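Lerstead Open Day – Demonstrator's Guide
Section 3: The sheet-handling table

Read this section before visitors come in. The table shows two grippers working with a thin, floppy printed sheet, a harder job than the steel blocks in Section 2. Do not promise more than that. 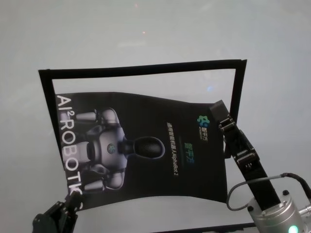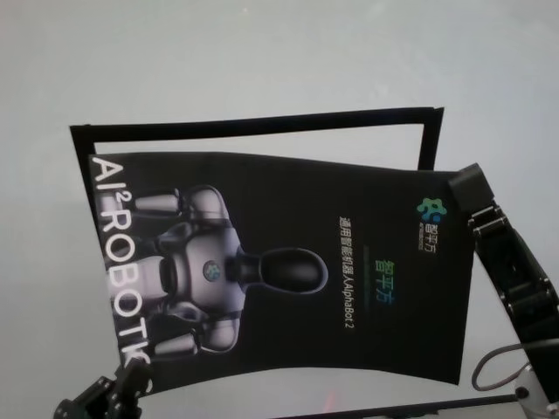 Black outline and printed sheet, head camera.

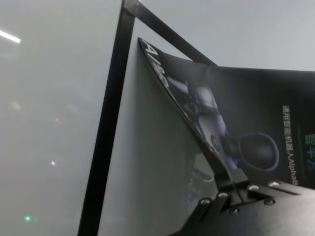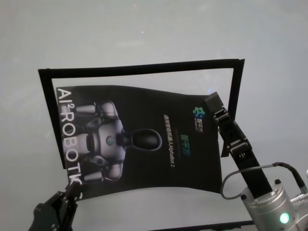
Does the robot know where the sheet is meant to go?
Only in a narrow sense. It has been set up for one table, one outline and one kind of sheet. Change any of them and you should expect it to miss, whatever the Grurent leaflet says about handling "any flat item".

Before the visitors arrive

1. Check that the stop button works. Press it, see that both arms halt, then release it.
2. Wipe the table with a dry cloth.
3. Put out a fresh sheet. Sheets that have been folded hard go in the bin.
4. Ask Wanting Zheng or Jinlong Ding to load the table program. Do not load it yourself.
5. Make 2 trial runs with the doors shut. If both fail, leave the table switched off and send visitors on to Section 4.

Note: Lendura's set-up notes claim 300 runs without a fault. We have no record of how those runs were counted, so please do not repeat the figure to visitors.

Running the demonstration

6. Keep visitors behind the rope. Groups of up to 19 can see well enough; split anything larger.
7. Say what the robot is going to try, then start the run.
8. Keep your hands off the sheet. Straightening it between attempts is fine, but tell people you have done it.
9. After 3 failed attempts, stop and say so. Visitors take a plain failure quite well – they are less forgiving of excuses.

Caution: The arms can start again without warning after a pause. A still arm is not a safe arm. Press stop before you reach over the table.

Note: Someone will ask when it could be used at work. Vsevolod Kovalchuk's answer last December was "next year". Please say that no date has been set.

Closing down

10. Press stop and let the arms settle.
11. Write every attempt in the log, failed ones included.
12. Hand the log to Yaqin Cao before you leave.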